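Timing the run-up: my term project on junior fast bowlers

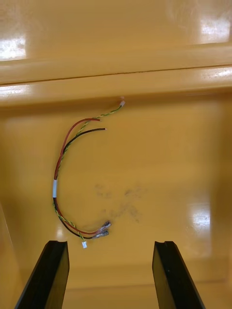
I picked cricket because I've played it since I was nine and because my tutor, Ghislain MacPherson, said we'd do better work on something we'd happily talk about at lunch. He may have regretted that by October! The question I went with was whether young seamers bowl straighter when they keep their run-up the same every time. Everyone at my club (Ledby, second team, bottom half of the table) swears it's true, and our coach shouts it at us most evenings, but I'd never seen anyone check.

So I spent the autumn in the indoor nets at Ledby with a tape measure, a laptop and a lot of borrowed patience. Each bowler marked out their run, bowled at a single stump on a good length, and I wrote down the time from first step to release and how far the ball finished from the line of off stump. I ended up with 358 deliveries I trust. There were more, but I threw out the ones where somebody wandered behind the arm or the bowler pulled up halfway.

I named the timing kit Amance, mostly so I had something to call it in my notes. It's two beam gates and a little box that logs in milliseconds, and my first version had a silly limit in it: anything over 2000 was written down as a blank. That's two seconds, and plenty of our lads take longer than that to amble in. I lost a whole evening of bowling before I spotted it. Fixed now, and the evening was redone (sorry again, everyone).

What did I find? For the bowlers with longer runs, yes, the steadier ones were straighter, and you can see it fairly clearly in the graph in my appendix. For the short-run bowlers I couldn't see any pattern at all. One of them changed his approach nearly every ball and still hit the stump more often than anyone else, which rather annoyed our coach.

I also tried the spreadsheet method from the Plurier coaching handout, where you score each run-up out of 100. Anything at 85 or over is meant to be "match ready". I didn't get on with it. Two of us scored the same over and came out miles apart, so I've left those scores out of the results.

If I did it again I'd go outdoors, on grass, with a batter in. A stump doesn't move its feet or glare at you. I'd also like to use the girls' squad at Tzanetos Park, who train at the same time as us, so I never got to measure a single one of them.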